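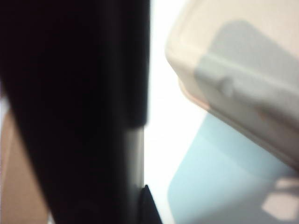 The Town of Ekthorpe will open a second collection point for used household electronics in August, the Office of Public Works announced. The new site, on Becerra Street, will operate six hours a day. Dark-colored equipment will be taken on the same terms as any other.

Residents turned in 388 items at the Dultumance Road site last year, and phones made up around 50 percent of the total.

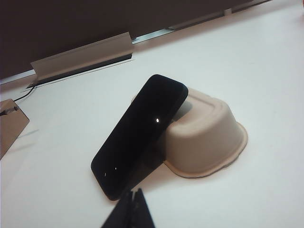
A black smartphone leans against an upside-down molded-fiber bowl.

"Residents on the east side have asked for a closer location," said Yesenia Bañuelos, director of public works. Cardboard boxes will be collected separately at both sites. 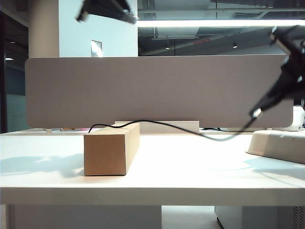 Before You Drop Off

Remove personal data from all devices. Proof of address is required.

Last updated: 5/26/24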